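kusuma-grip

README, work in progress, August

Notes and files for the hand-held gripper pair Tamara and I are building in the shared workshop. Two grippers, one per hand, a camera on each, plus one camera up at head height. Goal is recordings of cloth handling good enough to train a small folding arm later on. The arm is called Pruria and lives in its own repo, don't open issues about it here.

Status

Mechanics: works. Both grippers open and close without sticking.
Head camera: works, mount is still tape.
Sync: mostly works, see Known problems.
Docs: you're reading them.

What's in the folder

/cad body, fingers, pads. Body is split in two so it fits a small print bed.
/firmware one sketch, both sides. Set SIDE before you flash or you'll get two lefts.
/clips 200 clips from the left gripper, 200 from the right. Head camera clips are in with the left ones for now, will move.
/notes mine and Tamara's, not tidied

Setup

1. Print the body first, fingers after. 13 hours for the lot on our machine, body is most of that.
2. Fit the pads. Push fit, no glue. If they spin, reprint them, don't pack them out with tape (tried it, tape ends up on the cloth).
3. Screw the camera plate down and check the view. You want both fingers low in the middle and plenty of room past them. Mattress, cloth off to one side, washing machines along the wall, all fine. The fingers will smear when you open them fast, leave it, we keep those clips. 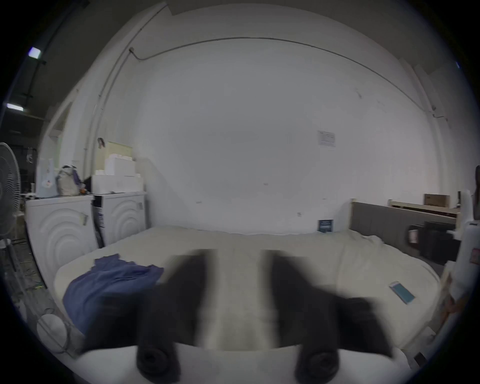

4. Flash both sides. Left first, because the sync script looks for it.
5. Run calibrate, open and close fully 15 times per side. Slow. It throws away the first few anyway.
6. Start the head camera last.

Recording

One cloth, one task per clip. Say the task out loud at the start, it makes sorting much easier. Tasks so far are pick up, spread, fold in half, put down. For spread, take a top corner in each gripper and keep the edge in view of the head camera. Let the bottom hang. If you pull too hard the corner creeps out of the jaws, this is on the list.

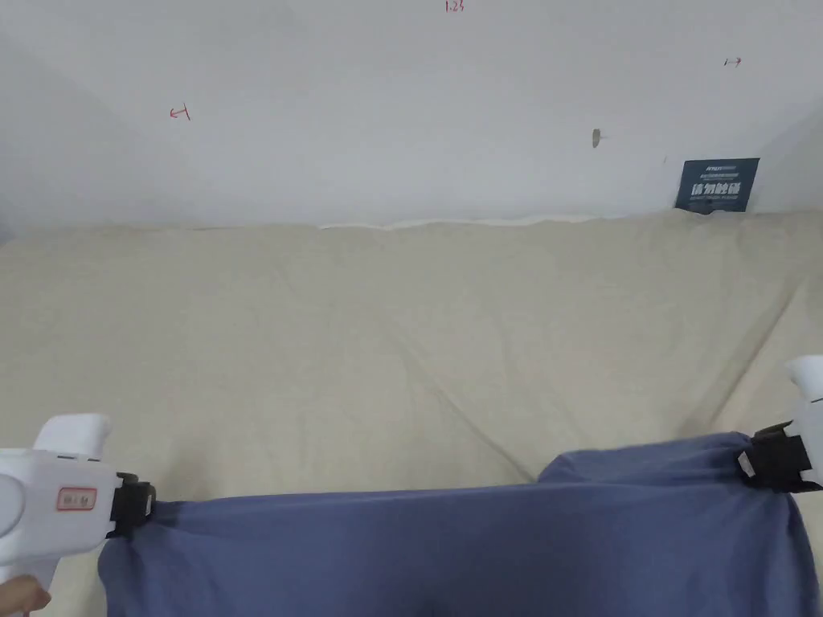 Spread task, head camera. Both top corners clamped.

Labels

Every clip gets a task, a side and an outcome (ok, slip, dropped, other). "Other" needs a note. Tamara did the right hand, I did the left, so expect small differences in how we call a slip. We went over the worst ones together and setled on this: if the cloth leaves the jaws and you catch it again it's still a slip.

Known problems

Trigger spring is too stiff. Thumb gives up before the battery does. Varnico do a softer one, ordered, not here yet.
Clock drift between the two sides on long clips. Keep them short, or run resync.py after.
Wide lens bends everything near the edges. We store the clips as they come, undistort yourself if you need to. Script is in /firmware for no good reason.
Left body has a hairline crack by the hinge. Superglued. New one printing.
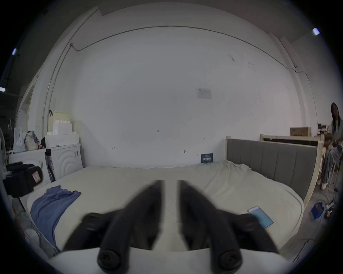

The next job is the object mask, and I'd like help with it. At the moment the tracker picks the biggest blob that isn't the sheet and calls it the cloth, fine when there's only cloth on the bed. It needs to cope with other stuff lying about. A clip with the blue cloth on the left of the sheet and a phone lying flat on the right is a good test, both are blueish and the fingers sit between them. If your mask picks the cloth and leaves the phone alone, send a pull request. Also crop the corners first, the black curved bits upset the threshold.

Not included

People's faces. If someone is in the room, ask before you share a clip, and blur if they'd like it. Raw audio isn't included either, too much of us arguing.

Licence and thanks

CAD and code are free to use, say where you got it. Clips are for non-commercial use until we've sorted out the wording. Hinge idea came from the old Sollemen clamp drawings, much changed since. Fixes to the docs welcome, expecially step 5, which I wrote from memory.

Sulastri Latuheru and Tamara Bălan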